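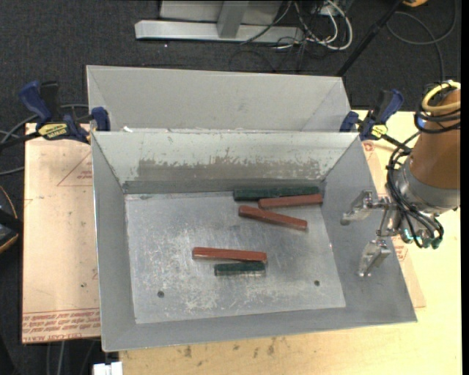
3.2 Sorting of returned parts in small workshops

The second group of observations concerns the way in which small workshops treat parts that come back from customers. We visited two sites, Makris and Flultton, between September and the end of the following spring. Both repair household furniture fittings, and both keep the returned parts apart from new stock until a worker has examined them.

At Makris, 412 returned parts were recorded in the paper log during our visits. Of these, 297 were used again without any repair. The log does not say why the other parts were refused, and the foreman could only explain a portion of them from memory. Tomić and Gkikas (in preparation) report a similar difficulty with handwritten records.

Mixed storage was common at both sites. Parts of different color and length were kept in the same open metal bin (Fig. 3), and the worker picked them by eye. Green and reddish-brown blocks can be told apart quickly in this manner, but two blocks of the same color and nearly the same length cannot. The workers at Flultton therefore measured each block before placing it on the shelf. This step took 90 seconds per part on average, and the workers considered it the slowest of the day.

Fig. 3. Blocks of two colors in an open sheet-metal bin.

We did not find a relation between the age of the workshop and the quality of its log. The interviews, which were carried out by T. Tarar, suggest that the habits of the person who opens the parcels are more important. This question is treated again in Section 4.1.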